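Textiles for Beginners, Unit 4: How Weave Changes Cloth
Handout prepared by Indira Gowda

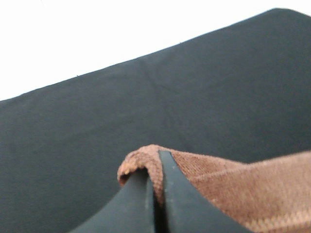 Last time we got as far as yarn: fiber, twist, ply. Now we get to the part I love most, which is what happens when you cross one set of yarns over another! Everything in this unit comes down to two directions. The warp runs the length of the loom and is held under tension. The weft travels side to side, over some warp yarns and under others. Change the order of overs and unders and you get a completely different cloth from the very same yarn.

Plain weave

Over one, under one, all the way across, then swap on the next row. It has the most crossings of any weave, so the yarns are locked in place and the cloth feels firm. Muslin, canvas and most quilting cottons are plain weave. It wrinkles easily (all those crossings leave the yarns little room to slide) and it tears in a lovely straight line, as you'll find out when we rip up the muslin.

Twill

The weft goes over 2, under 2, and each row steps sideways by one yarn. Those steps make the diagonal lines you see on jeans. Denim is usually a 3/1 twill, with more warp on the face, and that's why the outside is blue and the inside is pale. Fewer crossings mean you can pack the yarns closer together, so twill can be heavy and still drape nicely. Please look at your own clothes tonight. You will start seeing diagonals everywhere.

Satin

Long floats, with the crossings spread out so they don't line up. Light bounces off the floats and you get shine. The catch is snagging: a long float is easy to hook on a ring or a rough fingernail. Remember that satin is a weave and silk is a fiber. Polyester satin is still satin.

Thread count

Count the warp yarns in one inch, count the weft yarns in one inch, add them. A light muslin with 60 warp and 60 weft has a thread count of 120. So what about sheets sold as 1000? Often each ply of a plied yarn has been counted separately. Villads Norðdahl will bring his pick glass so everyone can try a count by hand, and it's much more fun than it sounds.

Grain

Pull a swatch along the warp, then the weft, then at 45 degrees. The last one is the bias, and wow, does it stretch. Write down what you feel before reading the chapter.

For next time: swatches 1 to 4 labeled with weave and warp direction. Amarachi Briggs has spare swatch cards if you run out.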